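Adoptee documentaries – anyone seen Windis yet?

vieira_reader
Posted 8:14 pm

So I finally watched Windis last night, the one that follows a group of adult adoptees going back to look for their birth families. I cried through most of it, no surprise there. I was adopted at 6 months and I've never searched, and now I can't stop thinking about my file. It's 270 pages! Who has 270 pages on a baby?

Has anybody here asked for theirs?

nuscombe_mom
Posted 8:41 pm

I did, back in November. Took eight weeks and most of it was photocopies of the same two forms. As for the film, I liked the first half a lot. The reunion stuff felt rushed to me, and I wish Rodrigo Louro had let the adoptive parents talk more. We get maybe one scene.
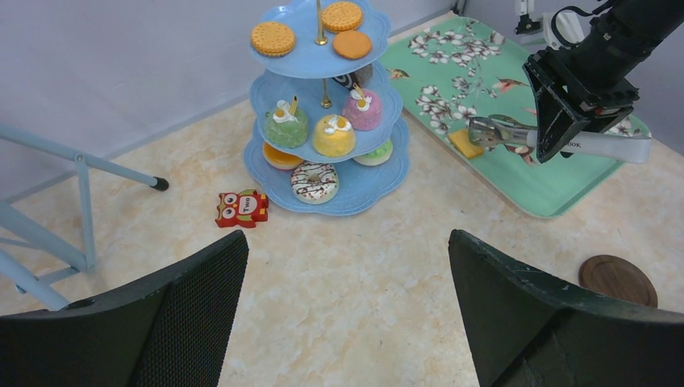
Re: Adoptee documentaries – anyone seen Windis yet?

drakari77
Posted 9:05 pm

Have to disagree with you there, nuscombe. Adoptive parents have had plenty of films. I was glad this one stuck with the grown kids, even the ones who were angry (especially them). The woman who decides not to open the letter? That was me at 30.

nuscombe_mom
Posted 9:20 pm

Fair, and I'm an adoptee too, just so you know – I also adopted my son, so I watch these things from both chairs. I still think one scene is thin.

vieira_reader
Posted 9:33 pm

The letter scene got me too. Drakari, did you ever open yours? You don't have to say.

drakari77
Posted 9:47 pm

Four years later, in a parking lot. It was short. I'm glad I waited, but get your file, even if you just stick it in a closet for a while.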